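Manuels > Matériaux et procédés > Chapitre 2 : Le carton ondulé

Chapitre 2
Le carton ondulé : une feuille de papier qui sait porter

Par Isla Sutcliffe, 20 mai 2021

Prenez une feuille de papier ordinaire, tenez-la par un bord : elle s'affaisse. Pliez-la maintenant en accordéon, posez-la entre deux livres et chargez-la d'un trousseau de clés. Elle tient ! Tout ce chapitre sort de cette petite expérience, et je vous encourage vivement à la faire avant de lire la suite, parce qu'on ne regarde plus un emballage de la même façon une fois qu'on l'a senti résister sous ses doigts.

Au chapitre 1, nous avons étudié la fibre de cellulose, sa longueur, son orientation, la manière dont elle se lie à ses voisines au séchage. Nous passons ici à l'échelle au-dessus. La matière reste la même, la géométrie change, et avec elle presque toutes les propriétés mécaniques qui nous intéressent : rigidité en flexion, résistance à l'écrasement, comportement à l'empilement.

À la fin du chapitre, vous saurez nommer les constituants d'un carton ondulé, reconnaître les principaux profils de cannelure, lire une fiche technique simple et estimer la charge qu'une caisse peut supporter en pile. Les exercices de la section 2.6 reprennent les mesures faites à l'atelier de Fortin par Bevan Pryor et ses étudiants, avec leurs erreurs (très instructives, vous verrez).

2.1 Des couvertures et une cannelure

Un carton ondulé simple face comprend une feuille plane, la couverture, et une feuille ondulée, la cannelure, collées l'une à l'autre. Il s'enroule facilement et sert surtout au calage. Ajoutez une seconde couverture et vous obtenez le double face, de loin le plus répandu : c'est lui qu'on trouve dans presque toutes les caisses d'expédition. Le double-double, à deux cannelures et trois couvertures, est réservé aux charges lourdes.

Le principe est celui de la poutre en I. Les couvertures, éloignées du plan médian, reprennent la traction et la compression quand on fléchit la plaque ; la cannelure les maintient à distance et encaisse le cisaillement. Doublez cet écartement à couvertures égales et la rigidité en flexion est multipliée par quatre, pour un supplément de matière très modeste. Je trouve ce résultat magnifique, et il revient dans les ailes d'avion, les portes intérieures et même certains os.

Attention toutefois au sens des cannelures. Une plaque se plie sans effort le long des ondes et résiste bien mieux en travers. Dans une caisse classique, elles sont dressées à la verticale, comme une rangée de petites colonnes. Retournez la caisse sur le côté et elle perd une bonne part de sa tenue - les magasiniers de Wadiron l'apprennent dès leur première semaine.

Dans la vie courante, la caisse passe inaperçue. Elle attend contre un mur, à côté d'une mallette à outils, avec son étiquette et son code-barres, et personne ne songe au calcul qu'elle renferme.
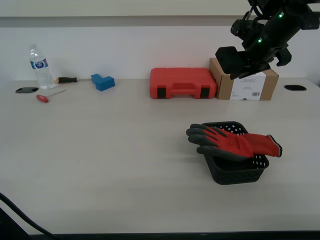

2.2 Les profils de cannelure

On désigne les profils par des lettres, attribuées dans l'ordre de leur apparition et non selon leur taille, ce qui déroute tous les débutants. La cannelure A est la plus haute ; viennent ensuite la C, la B, puis la E, fine et serrée, appréciée pour l'impression. Une onde haute amortit bien les chocs et donne une plaque rigide. Une onde basse résiste mieux à l'écrasement à plat et offre une surface plus régulière.

Rhys Lowther propose à ses élèves un exercice que je reprends volontiers : découper une bande de 200 mm perpendiculairement aux ondes, compter les sommets, puis en déduire le pas. Faites-le sur plusieurs emballages et notez vos résultats dans un tableau. Vous le réutiliserez à la section 2.4, quand nous aborderons l'essai de compression sur chant.

Pour choisir un profil, on part du contenu : sa masse, sa fragilité, et surtout sa capacité à porter lui-même une partie de la pile. Une boîte de conserve soutient la caisse, un sachet de chips ne soutient rien du tout.

© Éditions Umau - Contact : service des manuels - Retour en haut de page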